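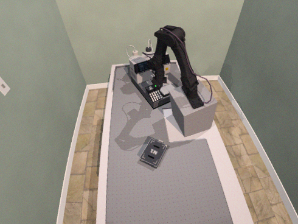
Afinal, quem vai jogar na lateral direita no domingo?

O Raju, se o tornozelo aguentar o treino de amanhã, e se não aguentar entra o Stanley adaptado, que Deus nos acuda.

6 de março de 2026

Pronto, já respondi à pergunta que me fizeram o dia inteiro, no café, no grupo do telemóvel e até na fila da farmácia. Agora posso escrever o resto com calma. Quer dizer, com a calma possível, que cheguei a casa há pouco, ainda tenho as meias do treino calçadas e a sopa está a aquecer.

Hoje foi dia de treino táctico e o Vilém Zeman apareceu com o quadro magnético debaixo do braço, sinal de que vinha aí novidade. E veio! Três centrais. Nós, o Widolell, que desde que me lembro jogamos com quatro atrás e um trinco plantado à frente deles, vamos passar a jogar com três centrais e dois laterais a subir e a descer a linha toda. Eu fiquei contente por dentro, porque ando a pedir isto desde agosto (o Jianhua pode confirmar, que teve de me aturar no carro), mas fiz cara de quem estava a ouvir pela primeira vez. O mister não gosta que lhe lembrem que a ideia andava no ar.

A conversa no balneário demorou tanto que já estava escuro quando fomos para o relvado. O Vilém explica bem, mas explica três vezes, e à terceira já metade da malta está a atar e desatar as botas. O essencial é isto: sem bola somos cinco atrás, com bola os laterais vão para a frente e ficam os três centrais a segurar. Eu fico no central do meio, o que me agrada muito, porque já não tenho pernas para apanhar extremos de vinte anos encostado à linha. Do meio vejo o campo todo e posso berrar à vontade. O Jianhua Fan fica à minha esquerda, que é canhoto e sai a jogar como ninguém nesta divisão.

O problema é a direita. O Raju é o único que tem pulmão para aquilo e torceu o pé na semana passada, numa disputa parva junto à bandeirola. Hoje correu à parte, em linha recta, sempre a dizer que estava óptimo. Quando lhe pediram para mudar de direcção fez uma careta que se viu do outro lado do campo. O Stanley ofereceu-se logo. Ora, o Stanley é um avançado, um bom avançado até, mas a defender é daqueles que vai com os olhos na bola e se esquece de que há um homem nas costas. Na peladinha passaram por ele duas vezes seguidas, na mesma jogada, o que eu nem sabia que era possível. Levantou-se a rir. Gosto muito dele, mas ia tendo uma coisinha má.

Depois melhorou, tenho de ser justa com o rapaz. E aqui entro eu, porque passei o treino aos gritos "Stanley, fecha!", "Stanley, dentro!", "Stanley, a tua costa!", e estou agora rouca como uma gralha. A minha mãe ligou à hora do jantar e achou que eu estava constipada. Sim, mãe, joga-se na chuva, sim, mãe, levo camisola interior. Equipas mistas, futebol de onze, escalão de quem já devia ter juízo, e ela continua convencida de que um dia destes passo para o ténis.

Domingo é contra o Previtora. Só de escrever o nome já me sobe o sangue. Na primeira volta ganharam-nos com um golo aos 20 minutos, num canto que não era canto, a bola bateu no joelho do avançado deles e toda a gente viu menos quem tinha o apito. Ainda hoje falo disto, eu sei, e o Jianhua já me proibiu de tocar no assunto antes das refeições. Jogam muito pelas alas, com dois miúdos rapidíssimos, e foi por isso que o Vilém se decidiu pelos cinco atrás. Acho bem. Se os laterais deles subirem, há-de sobrar espaço nas costas para a nossa gente da frente, e aí é que me faz pena perder o Stanley para a defesa, porque esse espaço era dele.

Foi o que eu disse ao mister no fim, enquanto arrumávamos os coletes. Perguntei-lhe se não preferia pôr o Jianhua na ala e ir buscar outro central. Ele coçou o queixo, olhou para o quadro, mexeu um íman, tornou a pô-lo no sítio e disse que ia pensar. Com o Vilém isso tanto pode querer dizer que não como pode querer dizer que no domingo aparece com a minha ideia e a apresenta como dele. Qualquer das duas me serve, desde que se ganhe.

Estamos em oitavo. Com uma vitória passamos a ter os mesmos pontos que o 7.º e ficamos com um jogo em casa a seguir, que já dava outra respiração à época. No Inverno andámos lá por baixo, com derrotas umas atrás das outras, e houve semanas em que me custava pegar no saco e sair de casa. Agora ando outra vez com aquele formigueiro de sexta à noite. Até já pus as caneleiras à porta, imagine-se, a dois dias do jogo.

Coisas para não me esquecer: comprar fita adesiva, a branca, que a última era uma miséria e descolou na primeira parte. Levar o cheque das camisolas novas ao clube. Devolver ao Raju o elástico dos alongamentos, que anda no meu carro desde o Natal e talvez lhe fizesse falta ao tornozelo, coitado. Ver se o autocarro 517 passa ao domingo de manhã, porque o carro do Jianhua foi para a oficina e o meu não leva toda a gente mais o saco das bolas. Da última vez fui com o saco ao colo e um joelho de alguém nas costas, e entrei em campo toda torta.

O treino de amanhã é curto, às nove, só bolas paradas e o teste do Raju. Quero ensaiar aquele livre em que a malta passa toda por cima da bola e no fim bate o Jianhua rasteiro. Há semanas que o tentamos e acaba sempre com dois a chocarem um no outro, mas hoje saiu uma vez, mesmo à última, com a luz dos holofotes já a piscar. Bateu no poste e entrou! Fizemos uma festa que parecia a final da taça, e o Vilém a apitar para irmos todos embora.

Acabou de chegar mensagem do Raju. Diz que já desce as escadas sem se agarrar ao corrimão e manda uma fotografia do pé em cima de um saco de ervilhas congeladas. Respondi-lhe que fosse dormir. A sopa já ferve, vou lá antes que pegue ao fundo.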